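Packing small items in a flap-lid presentation box

A shallow box with a hinged lid and a closing flap will hold a mixed set of small items, provided they go in by size and stiffness. Allow 14 minutes for the first box. Later ones take less.

1. Stand the box on a hard, level surface and raise the lid until it stays up unaided. Fold the flap forward, clear of the tray.

2. Wipe the tray floor with a dry cloth. Glossy linings show every fingerprint.

3. Lay the longest carton down the left side first. It sets the space left for the rest.

4. Put any rigid case next to the carton. A square case may be turned diagonally if the tray is deep enough for it to lie flat.

5. Fold fabric pieces once, with the gathered part towards the front, and place them to the right of the case. Thin, crumpled wrapping goes at the back. 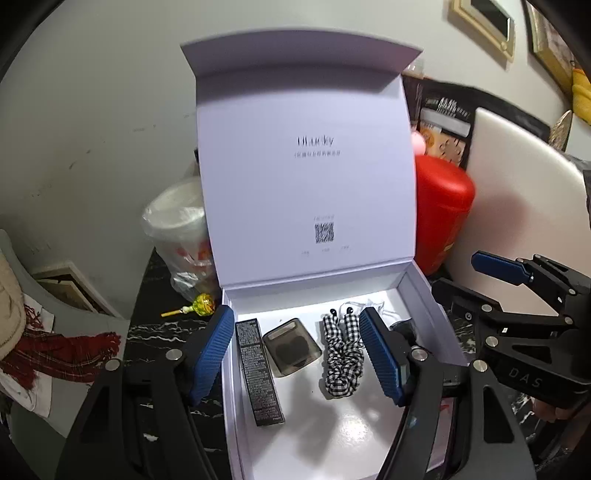

Mwangi Nzioka writes that he puts the fabric in last, on top of the case, and finds that the lid then closes without the contents sliding. This works with thin cloth. Ruffled pieces tend to lift the flap.

6. Lower the lid slowly and tuck the flap in from the middle outwards, finishing with the pointed ends. If it springs back, take out the top layer and refold it.

7. Tilt the closed box to each side. If anything shifts, fill the gap with a sheet of tissue.

Keep the packed weight under 200 g for card of this type.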